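Zureo Home Help > Laundry & Linens > Folding and Storage

How do you fold a thin cloth so the edges meet?

Posted by dishrag_dan, 2018-07-06
Viewed 2736 times

I have reached the age at which I own cloth napkins and a few big colored cloths that go over the table when people come by. I like them. I can't fold them. I lay one out, bring one side over to the other, and get something shaped like a map of Tennessee. By the third fold the corners have stopped speaking to each other, and the stack in the drawer leans like it's had a drink.

I've watched videos. In the videos a hand passes over the cloth and it becomes a rectangle. My hand passes over the cloth and it becomes a longer cloth.

They're all plain woven cotton, hemmed, washed plenty of times. I fold on the kitchen counter, which is smooth stone and may be part of the problem because everything skates around on it. I don't want to iron. I will iron if you tell me I have to, but I'll be unpleasant about it.

84 people found this useful to ask

gastlow_returns
Iron them.

percale_and_sons
You don't have to iron. You do have to stop folding from the middle.

What most people do is grab a handful somewhere along the side and flop it over. The corners then go wherever they feel like going, and you spend the next minute patting at the thing as if it were a sick dog. Work from the corners. Find the two at the ends of one long edge and pinch one in each hand, right at the hem, with as little cloth in your fingers as you can manage. If you grab a big wad, that wad is going to be your crooked corner.

Now move your hands apart until the edge between them is straight. Snug is enough. These are thin cottons and if you haul on them they'll stretch on the bias and stay that way out of spite. Keep that top edge up off the counter a little and let the rest of the cloth lie there. Then carry the edge over to meet the far one, set both corners down at the same moment, and only then let go.
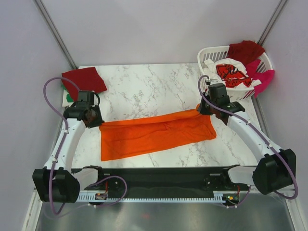

tablecloth_widow disagrees with the part about leaving the rest of it on the counter, and says so under every folding thread on this site, so I'll save her the typing: she holds the whole cloth up in the air, gives it one snap, and folds it against her chest. It works well if you have long arms. I have tried it with a tablecloth and ended up wearing it.

A few more things. Smooth the wrinkles out after the first fold, before you do the second. Push them toward the open edges with the flat of your hand. Any you leave in will still be there later, and thicker. If one end keeps coming out bunched while the other is nice and square, you're probably putting one hand down early. I always drop the right.

As for the slippery counter, put a bath towel under the job. I used to do mine on an old Bergmann ironing board (I know, I know, you won't iron, but you're allowed to own the board) and the padded cover holds cotton very nicely.

Last, look at the cloths themselves. I bought a set of 9 napkins from Cadivport in May and not one of them is square. You can match those corners until you retire. Fold one in half on the diagonal and see whether the points meet. If they don't, the napkin is at fault and you may go on with your life.

hem_and_hawww
I roll mine. They're creased in a different way and I can't see the bottom of the drawer, but it takes no time and I've had no complaints from the napkins.

Also check that they're all the way dry. Mine go limp and sulky if they come off the line early, and then they won't hold a fold at all.

dishrag_dan
Tried the corners thing on a towel. Four out of six came out as rectangles. The other two I've put at the bottom of the stack. I was dropping my left.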